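Forum Cuisine et conservation > Restes et boîtes

Sujet : Congeler les petites portions, ça vaut la peine ?

remedios_segura
Bonjour à tous. Excusez mon français, je suis espagnole et j'apprends encore. Je vis seule depuis novembre et je cuisine toujours trop. Je garde les restes dans des boîtes en plastique, mais après trois jours je n'ose plus les manger. Est-ce que vous congelez même les très petites quantités ?

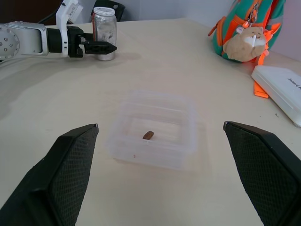 Ma sœur me dit que je perds mon temps et qu'il faut simplement cuisiner moins. Mais pour les lentilles ou le ragoût, je ne sais pas faire une petite casserole, le goût n'est pas le même.

Kukus307
Je congèle tout, même deux cuillères de sauce. Il faut écrire le nom et la date, sinon c'est la loterie.

hugo.villalobos
Pas d'accord. Un congélateur plein de petites boîtes, on ne l'ouvre plus. Trois jours au frigo, bien fermé, et je mange la même chose deux fois. C'est tout.

remedios_segura
Merci Hugo, mais le riz aussi, trois jours ? On m'a toujours dit le lendemain au plus tard.

hugo.villalobos
Ah non, le riz, le lendemain. Vous avez raison.

Zabala_S
Pour les lentilles, congelez à plat dans un sachet, cela prend moins de place qu'une boîte. Par contre les pommes de terre deviennent farineuses, je les enlève avant.

Kukus307
Farineuses, c'est exagéré. Écrasées dans une soupe, on ne sent rien.

remedios_segura
Je vais essayer avec le ragoût, sans les pommes de terre. Merci à tous les trois.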